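Home » Collections » Household and Desk Objects

# Pruneck Tabletop Objects: Data Card

We use cookies to remember your preferences and to measure site traffic. Accept | Manage settings

## Summary

Pruneck is a collection of small everyday objects arranged on a light wooden tabletop. It is maintained by the Umanport office and intended for work on naming, grouping and locating household items. The current release contains 300 arrangements and 900 images.

## Contents

Objects were selected for ordinary size and familiar appearance. Items may touch, lean or rest on one another — stacking is permitted wherever the lower item remains partly visible. The arrangement below is filed under the group name Zillcombe.
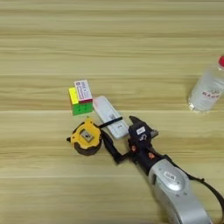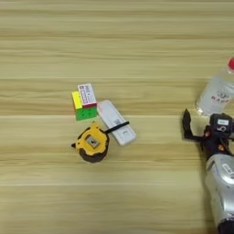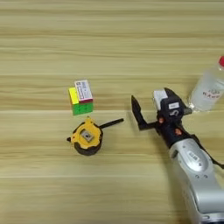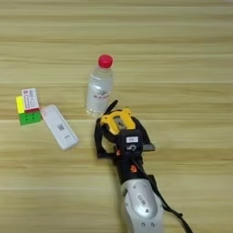

Zillcombe group: a small white box resting on a Rubik's cube, in all four views.

## Annotation

Each arrangement carries a short list of object names and a note of which items are in contact. Annotators use the plainest common name. Where the purpose of an item cannot be established from its appearance, the entry records its shape and color only. Printed text is transcribed when every character is legible and is otherwise left blank.

Labels were reviewed by Siu-ming Sin in October. Corrections from that review affected 15 arrangements and are included in this release.

## Known limitations

All arrangements share one type of surface. Transparent items are underrepresented, and small cartons appear more often than they would on a typical desk. A supplementary set of 200 images with fabric and paper goods is in preparation under the name Au.

## Maintenance

Requests for correction should state the group name and the object concerned. Superseded labels are retained with the earlier release — they are not overwritten.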